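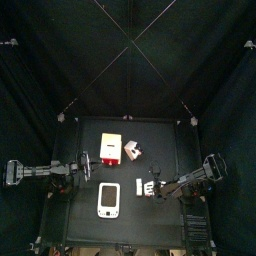

The Black Corner — Gallery

Hi and welcome! I've been promising to put this page up since October and I finally sat down with a pot of coffee and did it. It's all about one small space at the back of our workshop at Zameseck, the one everybody calls the black corner, and the bits and pieces that end up on the table in there. I love it more than any other spot in the building (I know, I know, it's a dark cupboard with curtains) and I've wanted to give it a page of its own for ages.

Captions are mine, and so are the spelling mistakes. Arsen Koval did most of the sewing, and Niall Forsyth did the measuring and a lot of the holding of things over his head. Scroll on down!

The table
Square, black and plain as can be. I went through three kinds of black paint before I was happy. The first was too shiny, the second came off on my sleeves, and the one we kept is Arkenow 1828, which goes on like pudding and takes forever to dry.

The drapes
Black fabric on the walls and more of it overhead. Arsen hemmed all of it on a home sewing machine on his kitchen table and broke 6 needles doing it. His cat slept on the pile every night, so we also own a very good lint roller now.

Folds
You do get a few faint ones along the sides, sort of greeny-gray when the light catches them. I used to fuss over these with a steamer. I've stopped! They don't bother me any more, and I've grown quite fond of them.

The ceiling
Overhead was the hard part. Niall was up the stepladder for a whole afternoon with a mouthful of pins while I stood underneath giving what I thought were helpful directions. He would like it on record that they weren't.

The crossed cables
Two thin ones, pulled good and tight, making a great big X up at the top. Visitors always look up at them first — I think it's the only straight line some people notice in the whole place. We hung a paper star off the middle one December and I was sorry to take it down.

Brackets
Little pale metal ones, and I'm fussy about them. The first batch we ordered came in the wrong size, and the shop (Azar, over by the bus depot) swapped them with no argument at all, so a big thank-you to the lady at the counter.

The white box
My favorite thing to put on that table. White on black is so easy on the eyes! You can walk in half asleep and know where it is, and I can't say that about anything else I own.

Small white things
Same idea, only smaller. These are the ones that go missing, so there's a dish by the door marked SMALL WHITE THINGS in Arsen's best lettering. Please use the dish. I check the dish.

A handful of things at a time
I like a table with a few things on it and plenty of black in between. When we started out I crammed on everything I could find and it looked like a yard sale. Leave some room and each piece gets its own little island.

Dust
Oh, the dust. Black shows every speck, and the drapes seem to make their own. We go over the tabletop with a soft damp cloth first thing in the morning, then a dry one, and then I find a crumb anyway. No cookies in the corner, please, and Niall, I do mean you.

Scuffs
There's a bottle of touch-up paint on the shelf outside with a small brush taped to it. Dab it, leave it alone, go get lunch. If you poke it to see if it's dry you'll have to do it over (ask me how I know).

The big wash
Once a year the fabric all comes down and goes to the laundromat. Last time it took 640 safety pins to get it all back up, and yes, I did count them, because I was the one who had to buy more. Cold water, low spin, and hang it up overnight so the creases drop out.

What it cost
People ask, so: 765 dollars, nearly half of it fabric. The table was already ours. I'd budgeted less and I'd spend it again tomorrow.

Coming next
We've got a bolt of dark gray from Utever that Arsen wants to try on one side, to see how it sits next to the black. I'm not convinced, he's very convinced, and the bolt is leaning in the hallway until one of us gives in. If you've draped a space of your own, do write and tell me what you used for the ceiling — I'd love to hear about anything that doesn't involve pins!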